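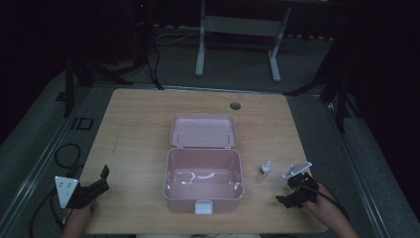

Killian Roussel reckons that most people arrive at an open day wanting to see something lift a car, and that it takes them a while to get interested in a plastic box. It took me until after lunch.

The open day was at Hellero, which has the ground floor of a former carpet showroom on the edge of Jillbridge. It was held on 10 April 2024, and 109 people had put their names down. They came in groups of 12, each group given a coloured sticker at the door and sent round the building in a different order. Mine was green, so we started at the back, in the room with the lights turned low, where people teach the machines how to handle small things.

The teaching is done by hand. An operator sits or stands at a table holding a gripper in each fist, and does a job with the jaws of the grippers in place of fingers. Each gripper has a white triangular plate on top with dark dots on it, which the system uses to work out where the gripper is and which way it is pointing. The movements are recorded, and the recordings go to train a robot that will later be asked to do the same job by itself.

On the table when we came in were an open pink plastic box with nothing in it and a little white dropper bottle, about as tall as a thumb. The job was to put the bottle in the box, shut the lid and clip the latch. Then take it all out again and start over.

It is slow to watch. The operator explained that the bottle is the awkward part, as it is light and has a narrow tip, and if you come at it too high it goes over. Someone in our group asked whether a run is thrown away when that happens. It isn't, as long as the operator picks the bottle up and carries on. A robot that has only ever been shown tidy work has no idea what to do when the bottle is lying on its side.

The lid was the other thing people wanted to talk about. A hinged lid can be pushed over from behind or lifted by its edge, and operators have their own preferences. Hellero used to ask everybody to do it the same way. It stopped last July, after the first robot trained on those recordings coped well with one box and badly with every other box it was given.

We were each allowed a turn at a spare table. I can report that the grippers are heavier than they look after a few minutes and that the cable gets in the way of your wrist. My first try ended with the bottle on the carpet. On my second I got it into the box and then couldn't close the latch, because I kept pushing the whole box away from me. The trick, I was told, is to hold the box still with the left gripper and do nothing else with it. A girl of perhaps ten, wearing the same green sticker, managed the lot on her first go and handed the grippers back without comment.

From there we went through to the main hall, which is brighter and a good deal noisier. The company's longest-running robot is called Millet, and it was sorting kitchen items into trays. Millet has two arms and no head to speak of. It had been given 7 kinds of object for the day and was left to get on with them while an engineer answered questions. It dropped a measuring spoon while we were there and picked it up again, and got a round of applause that seemed to embarrass the engineer.

Orden is newer, and is the one that works from the recordings made in the back room. It was shown a box with a lid and a small bottle, neither of them from the table we had seen. It took the bottle by the body, set it down inside the box and stopped for long enough that people began to look at each other. Then it closed the lid. The latch took it three attempts. On the third there was a click you could hear from behind the rope.

I asked Roussel what the latch is for, commercially speaking. He said that the first customers are likely to be firms that pack small orders, where lids and clips and caps come up all day and a person is still quicker than any machine. He would not give a date. He did say that a robot which can close a box but can't fasten it is no use to anyone who has to put that box in the post.

Other visitors had more practical questions. One man wanted to know what the operators are paid and was told, at least in general terms, that it is in line with warehouse work locally. A woman asked if it hurts the hands. Operators change jobs every hour and take a break between, and the handles of the grippers have been redesigned once already after complaints about the thumb.

Tea was served in what must have been the showroom's stockroom. The talk at my end of the table was mostly about latches, and which ones at home were the worst. Lunch boxes had a lot of support, and so did the battery cover on a television remote.

Hellero plans to open its doors again in July. Places are free but have to be booked, and children need an adult with them in the main hall.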